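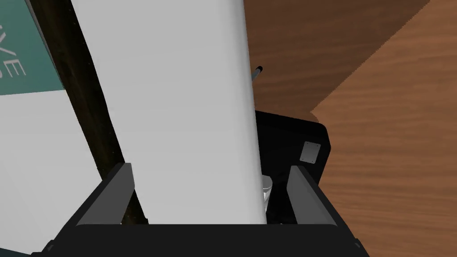 # Recording demonstrations by remote control in Rokia

Maintained by Golnar Rezaei and Adalberto Macedo. Last edited Jun 28, 2026.

These steps cover driving the arm by hand in the Rokia simulator and saving what you do as training episodes. You need a working install, a Matell hand controller, and a task already loaded. If you haven't set up the controller, do that first and come back.

## Set up the session

1. Start the simulator and load the kitchen room. Wait for the physics clock in the status line to start moving.
2. Plug in the controller and hold it still while it zeroes.
3. Open the wrist view and the room view side by side. The wrist view looks out over the gripper, so both fingers stay in sight while you work.
4. Set the recording rate to 60 frames per second. Lower rates save disk space, but quick finger movements come out choppy.
5. Name the folder after the task and your initials. Don't use spaces.

Turn off motion scaling for your first few tries. It helps with fine work later, but it makes the arm feel slow and most people start pushing too hard.

## Learn the wrist view before you record

The wrist view turns with the hand. If you roll the gripper, walls and furniture tilt with it, and "up" on your screen may have nothing to do with up in the room. Spend ten minutes moving the arm with recording off. Point it at the ceiling, at a wall, at the table, and find your way back each time. A door makes a good landmark for this. Find the door and you know which way the hand is rolled.

Practice with the fingers open and keep clear of anything that hangs or sticks out. In the wrist view a bar overhead can look farther off than it is.
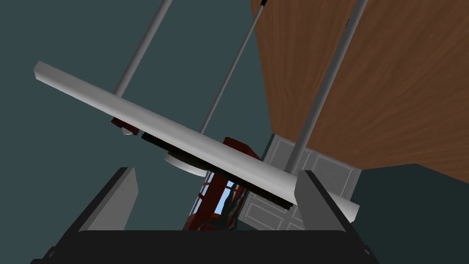 What should I do if I lose track of which way the gripper is facing?

Let go of the clutch button and the arm will hold its position. Check the room view, turn your own wrist to match the gripper, then press the clutch again. If you were recording, throw that episode out.

## Record an episode

1. Press Reset. Objects move to new starting places and the arm returns to its rest pose.
2. Press Record, then wait one second before moving. The training script trims still frames at the start and needs a few to find the edge.
3. Move toward the object at a steady pace. Stop short of it and line up the fingers.
4. Close in on the object with the fingers open, one on each side. With something tall, the object will fill most of the wrist view and hide what is behind it, so use the room view for distance.
5. Squeeze the trigger slowly. Stop when the force bar turns green.
6. Lift, carry and release. Pull straight back before you turn away.
7. Press Stop, then mark the episode Keep or Drop.

Small corrections are fine and even useful – the policy needs to see how a person recovers from being a little off. Long pauses are a different matter. If you stop to think for more than 4 seconds, drop it and start again. 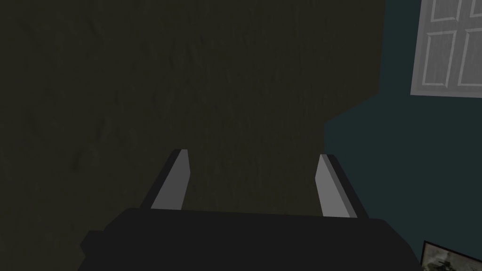
How many episodes does one task need?

Plan on 400 kept episodes for a simple pick and place. Tasks with two stages, such as opening something and then reaching inside, have needed 1000 on our setup. Split them between at least two operators so the policy doesn't copy one person's habits.

## Check what you saved

Play back every tenth episode in the Nikzad viewer. Look for these problems:

- **Fingers that jump.** The trigger signal dropped out. Replace the cable.
- **Wrist view and room view out of step.** The computer was overloaded. Close the viewer while recording.
- **An open gripper and nothing but background for a long stretch.** The operator was hunting for the object. Trim the stretch or drop the episode.

Maham Jatoi wrote a short script that flags the third kind by checking the finger gap against the distance to the nearest object. It's in the tools folder and takes the episode folder as its only input.
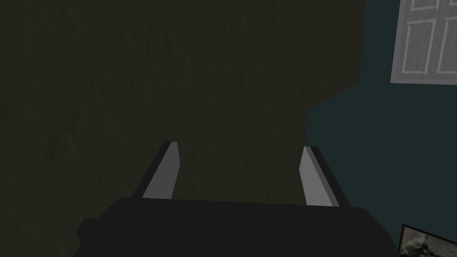 ## Export for training

Run the export command from the top of the task folder. It writes the kept episodes into one file and lists the dropped ones in a log. Keep the log – Mojtaba Jalali uses it to see which starting positions give operators trouble.

Before you upload, check that the joint names in the file match the arm model you will train on. The older arm model calls the last joint "wrist_3" and the newer one calls it "flange". A mismatch won't stop the export, but training will fail on load.

Send access requests for the upload server to Elaheh Taheri.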